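Home | Contents | Chapters | Glossary | For Teachers

Print this page | E-mail this page

CHAPTER 4
The Small Kitchen: Setting Out a Table for Play

Give a young child a bowl and a strawberry and you have the start of a meal. Add a plate and somebody has to be served. Add a pot and suddenly there's soup, it's far too hot, and the whole group has an opinion about salt! Kitchen play is one of the great joys of working with children under six, and this chapter is all about the things on the table that get it going.

In Chapter 3 we looked at floor space and quiet corners. Now we come up to table height. You'll learn how to choose cookware and play food, how to spread it over a surface so that small hands can reach it, and how to change a layout over a term without losing the favourites (and there will be favourites, believe me).

Start with the surface. A plain, pale tabletop is hard to beat. Colours stand out against it, a dropped piece of fruit is easy to spot, and it wipes down in a moment. When Elis Watkins set up the play kitchen at the Clisilton centre, she swapped a busy flowered tablecloth for a bare white top, and by November the children were naming the colours of the dishes without being asked. Her planning notes are on page 118 and they're well worth reading in full.

Next, the pieces themselves. Mix cookware with tableware and food, and let the sizes vary. A colander is a wonderful thing to have out: it's a strainer, a basket, a boat, a hat. Mugs bring in pouring and stirring. Leave a gap of some 50 centimetres in front of each child so there's room to mix and serve, and let the rest of the table be as full as you like. A little scatter is welcome. Children sort beautifully when there's something to sort, and a bowl that already has food in it says "lunch is on" far better than a tidy stack does.

Think about colour as well. Soft greens and lavenders in the dishes let the bright food do the talking, so a red strawberry or a little orange fruit gets picked up first. The pictures that follow all show play kitchen things on a white tabletop, looked at from overhead. In the first, the green colander has a smaller green dish to its right, and the strawberry lies near the pale purple plate.

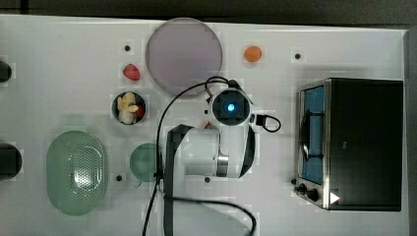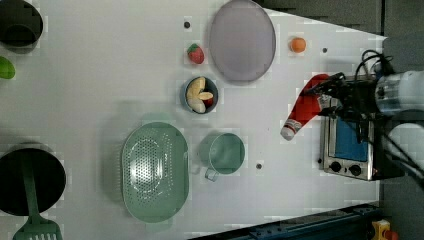
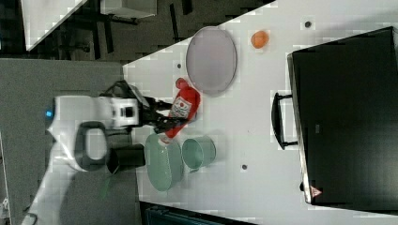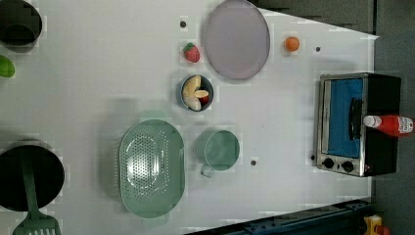

Words to Know

Cookware: pots, pans, colanders and the tools used with them, such as a spatula.

Tableware: plates, bowls and mugs, or anything food and drink is served in.

Open-ended piece: an item with many possible uses in play.

Layout: the way pieces are spread over the surface before play begins.

Before You Read On

Clear a table at home and put out a bowl, a mug and whatever fruit you have. Move the bowl to the middle, then to one side, and notice what your own hands want to do next. Jot it down in your learning journal. We'll come back to these notes in Section 2, where you'll draw up a layout for a group of your own.

Related pages
Chapter 3: Floor Space and Quiet Corners
Caring for Play Food
The Plistau Toy Library: Borrowing by the Term
Sorting and Matching at the Table
Planning Sheets for Chapter 4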